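Mohsin Sial
2025-11-07

Thread on floor-level furniture in a carpeted room, after one winter of living with it. Mostly notes on cleaning, cable routing and load. Skip if you own normal chairs.

Starting point: the room is rented, the carpet is glued down, low-pile, gray. Glued carpet can't be lifted, so every cable runs on top of it. That one fact decides most of the layout.

The low table. White top, faint gray veining, bought secondhand from a Jatton clearance in Sturthorpe. The pattern hides crumbs better than plain white does and hides coffee rings not at all. I wipe with a damp microfiber cloth, then a dry one. No vinegar until you know what the surface is.

Table height matters more than table area. If you sit on the floor, your elbow should be level with the top or slightly above it. Mine is 2 cm too high. I fixed that by sitting on something, which brings us to cushions.

The flower cushion. White petals, mustard center. Looks like a child's item, works as an adult seat. The center takes the weight, the petals take whatever you put down: book, phone, glasses. Fill was 1000 g when new according to the care sheet. I added 700 g of polyester in February and it stopped bottoming out.

Washing: the cover on mine comes off, the petals don't separate from the center. Cold cycle, low spin, dry flat. The white petals gray out first along the side facing the door. Rotate it one petal every time you vacuum.

Power. The strip lives on the floor next to the table. White strip, white and black cables. Two rules: no cable crosses the line between door and shelves, and nothing sits on top of the strip. I break the first rule about once a week.

Things I tried for the cables: adhesive clips (don't hold on carpet fiber), gaffer tape (holds, leaves residue), hook-side fabric strip laid over the cable (holds, peels off clean, picks up lint). The last one wins on low pile. On deep pile I have no data.

Food near the strip is a separate issue. Bread goes on the table, on the corner farthest from where people stand up. Crumbs in an outlet are a nuisance, soup in an outlet is a trip to the breaker panel. Soup is eaten in the kitchen — house policy.

Shelving. Tall, white, against the wall, and it collects everything that has no other place. I anchor tall units to the wall regardless of what the box says. Heavy items low, light items high. Small bright objects migrate upward over time and I have stopped resisting.

Office chair on casters: it stays by the shelves. Hard casters on low pile leave tracks after 8 weeks or so of daily use in one spot. A Jalberg mat helped but slid. Soft casters next.

Shoes. Floor seating and outdoor shoes don't mix well. Ours is a clean-pair-indoors arrangement, checked by no one. Vacuum twice a week, once along the pile and once across it.

Open item: a lower table or a thicker cushion. The Echevarría one is the right height but has a glass top, and I don't want glass at shin level. Current state of the floor:

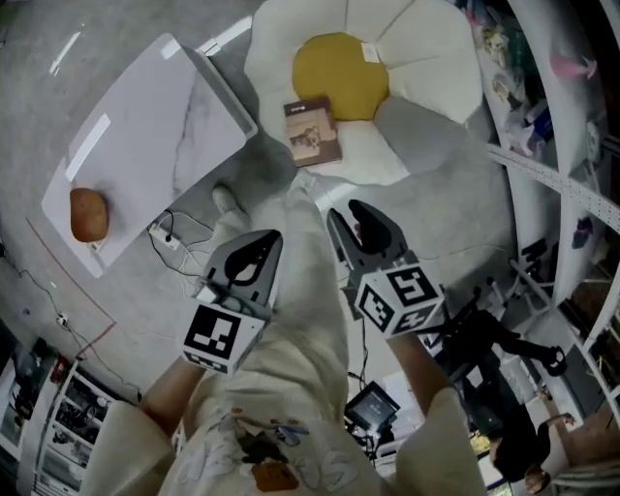

Kanokwan Boonchu
Thicker cushion, before you spend money on a table. I cut the legs down on mine and then couldn't get my knees under it. Also, does the hook strip survive the vacuum, or do you pull it up every time?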